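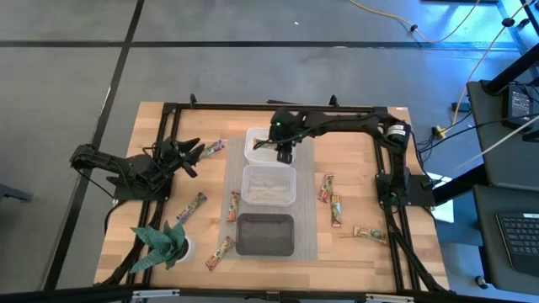
Snack bar sorting with two arms, Gutbridge lab.

Jolel is looking for teleoperators to take part in a study in August. We compare policies trained on 400 demonstrations with policies trained on 3000. You will guide both arms as they place wrapped bars in containers. No experience needed. Sessions start at 9 a.m. 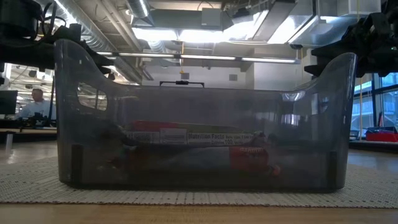
By Jonas Egger, Jolel project

Our last policy finished 82 percent of its trials. To apply, write to the Fankhauser office, Room 2066, and list the hours you are free.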